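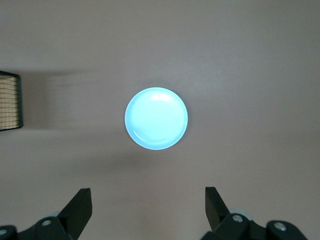

Matt tabletop marks wherever a plate is put down — cleaner, coating or plate?

Posted in Tables and Worktops by flidaris_flat

I have a table with a smooth matt top in a pinkish beige. It is a factory finish, not something I painted. The plates we use on it are small, round and pale blue, with a raised rim and a glossy surface. A woven basket with a black rim lives at one side and holds napkins.

After a few months of normal use the top has developed two kinds of mark. The first is a set of faint grey arcs, most of them in the place where a plate usually goes. They are slightly darker than the surface and do not come off with a damp cloth. The second is a patch near the front edge that has gone shiny. It can only be seen from a low angle with the window behind it. From directly above the colour looks even apart from the ordinary light and shade.

So far I have tried warm water, washing-up liquid, and a cream cleaner on one arc. The cream cleaner removed most of the arc, but I suspect it is also how I got the shiny patch, as I used the same cloth there to deal with a tea ring.

What are the grey arcs, what takes them off without polishing the surface, and can the shiny patch be brought back to matt? I would prefer not to use a tablecloth. The table was bought in Birkden and the shop has since closed, so I have no care sheet.

savon_bench

The arcs are almost certainly transfer from the foot ring of the plate. Turn a plate over and look at the ring it stands on. On many glazed plates this ring is left unglazed or is ground flat after firing, and the exposed body is harder than a table coating. When the plate is slid or turned it acts as a fine abrasive. A matt coating has a slightly rough surface, so it holds whatever is rubbed into it.

Run a fingernail over one of the arcs. If the nail catches, the coating is scratched and cleaning will only make the scratch less visible. If it does not catch, you have a deposit and it should come off.

For a deposit, work in this order and stop when it has gone:

Wash the area with warm water and a few drops of washing-up liquid, using a microfibre cloth. Rinse with a second cloth and dry.

Try a white pencil eraser, the soft vinyl kind. Use light strokes along the arc and brush the crumbs away.

Try isopropyl alcohol on a cotton pad, but test it underneath first. Hold the pad on the underside for 30 seconds and look at it. If there is colour on the pad, the finish is not resistant to alcohol and you should not go further with it. Check too that the underside has the same finish as the top, as on many tables it does not.

Do not use the cream cleaner again. It contains a mild abrasive, which explains both of your results. It took off the deposit and it also levelled the high points of the texture. The same applies to melamine foam blocks, which are sold as erasers and are nothing of the kind.

To stop new arcs, treat the plates. Wet a sheet of 600 grit wet-and-dry paper, lay it on something flat, and turn the foot ring on it in small circles until it feels smooth to the thumb. Keep it wet so that there is no dust. Rinse the plate well. If the plates are melamine or another plastic, leave this step out and check the base for trapped grit.

The shiny patch is a different matter. Lost texture cannot be cleaned back. On a solid through-coloured top it can sometimes be re-cut with a fine abrasive pad. On a thin coating it should be left alone — you are likely to go through the colour before you match the sheen.

taipe_road

Had the same thing on a grey one. Eraser worked. I put 4 felt dots under each serving bowl and that helped, though they come off in the dishwasher so no use for plates. Is the basket on feet? Mine was worse than the crockery.

flidaris_flat

Thank you both. The nail does not catch on any of the arcs. The eraser removed all but 2 of them, and those are fainter than before. I did not try the alcohol, as the underside is bare board and would have told me nothing.

The foot rings are unglazed and quite rough. I have smoothed one plate so far and will do the rest in February when I have the sink to myself for an afternoon. The basket has no feet. I have put a piece of cork under it for now.

The shiny patch is staying as it is.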